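September 2025

Well, I finally did the flowers! I've been saying since June that the break room needed something alive in it, and this morning I stopped at the market on the way in and bought myself a little bunch, mostly because Sofia Psarras had bet me I'd forget again (I very nearly did, I was halfway past the stall). Two dollars off as well, the lady was packing up early.

Then of course I had nothing to put them in. The good vase went to Mirkemmont with the last lot of boxes, and I am not paying what Gima wants for a new one. So I went hunting through the cupboards, found something low enough, and cut the stems right down with the kitchen scissors. They flopped. I cut them again. Better! I do like them short, you can talk to people over the top of them.

Nektarios Christodoulou came in while I was fussing and wanted to know if it was somebody's birthday. No, I said, it's just a long table and it looks sad. He thought about it and told me his mother used to put sugar in the water, so in went a spoonful of sugar, and now I'm worried about ants.

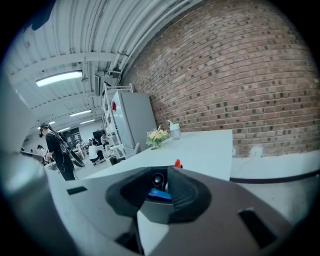

I still think yellow was the right choice, pale yellow, so they don't fight with all that brick. Sofia would have gone for pink. She wants to paint the wall too, and I told her over my dead body, I love that wall.

Must remember: fresh water tomorrow, and ask Sofia for my coffee, she owes me one now. And call about the vase.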